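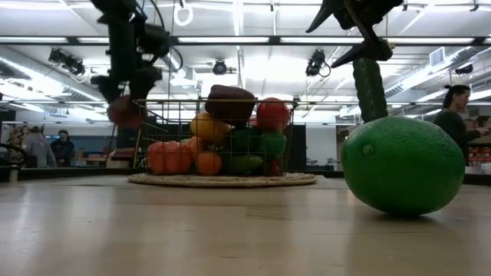

Drivers at the Colosau depot asked whether the charging points would be ready before the new vans arrive, and one added that two hours in line at the end of a shift was too long to wait.

Gornemier Fleet Services confirms that 10 charging points will open at Colosau in June. Of these, 6 are reserved for delivery vans until 8 p.m.; the others may be used by any electric car registered with the depot. The Uibo site will follow once the power company has approved its connection.

The Juvell van has a stated range of 160 miles. Drivers on longer routes should plan a midday charge and record it in the trip log — paper slips are no longer accepted.
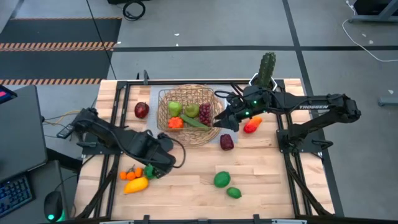 Fruits and vegetables on a wooden table.

Registration forms are available at the depot office. Completed forms should be returned before the end of May.

Print this item | E-mail this item

Contact Fleet Services, ext. 723 | © Gornemier | Back to top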